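Household Crowding and Trust in Neighbours: A Student Survey in Erkville
July | Violeta Paredes, Social Psychology Project

Method. Residents of 58 households rated neighbour trust on a 14-item scale. Crowding was scored as persons per bedroom.

Results. Crowding predicted lower trust among renters only. The effect weakened once length of residence was entered. Missing items left 44 households for analysis.

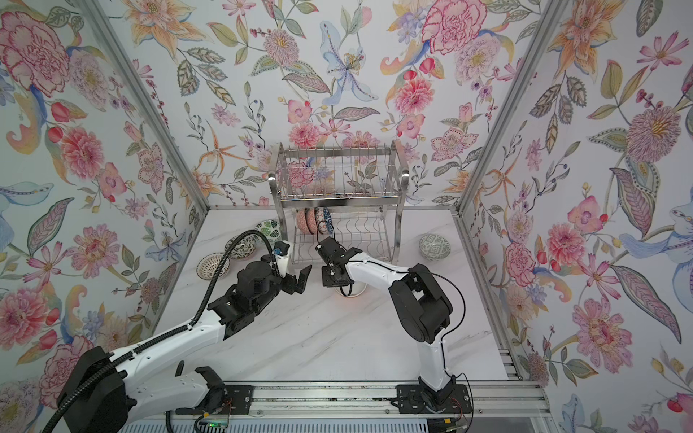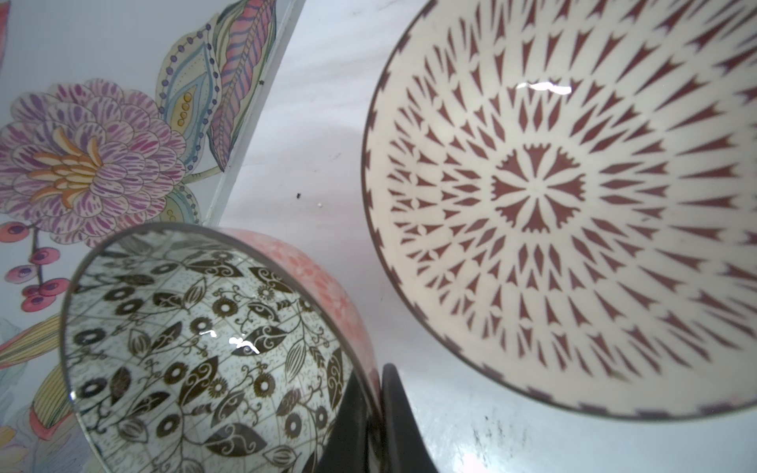 Dish rack (first picture); patterned bowl (second picture).

Comments
Hưng Âu: Was tenure self-reported?
V. Paredes: Yes, on page one of the form.

Contact | © Millora College | Back to top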